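Folding microfibre cloths without the fuss

Flurcombe household notes, Dec 29, 2020

I don't believe in most folding advice. I tried the Elelura method through November, with its 11 steps for one small cloth, and the cupboard looked no better for it. What follows is shorter. It won't change your life, but the cloths will stack.

Start with a flat surface and give yourself more of it than the cloth needs. A plain white sheet over the table is useful if your cloths are dark, as you can see the edges properly. Some people swear by special folding boards. I paid for one once and it now lives behind the fridge.

1. Lay the cloth down and smooth it from the middle outwards. Skip the ironing.

2. Bring one edge over to meet the opposite one. Near enough will do, whatever the packet says.

3. Fold again the other way so you have something close to a square.

4. Put a hand on each side and nudge it straight.

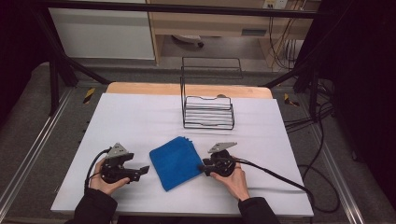
Blue towel folded to a rough square, one corner still ruffled.

A stray corner like that one is normal with looped cloth. Tuck it under if it bothers you. Pressing harder doesn't help, as the pile springs back.

If the whole thing has gone crooked, don't try to rescue it by tugging at the layers. Pick it up, let it hang and begin again from step one. Hold it at both sides near the top and the weight of the cloth does most of the straightening.
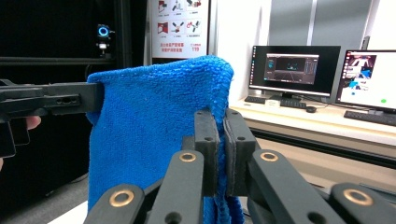 Held at both sides, with the top edge folded over and the rest left to drape.

You may have read that thick cloths must be rolled. The Rirnlow leaflet says so, and claims rolling saves 53 per cent of your shelf space. I measured my own shelf and could find no such saving. Rolls also wander off when you pull one out from the bottom.

Stack the squares with the folded edge facing you, then take from the top. Keep the glass cloths apart from the floor cloths, however well you think you wash them.

Leave out fabric softener too. I remain unconvinced by the "microfibre safe" sort.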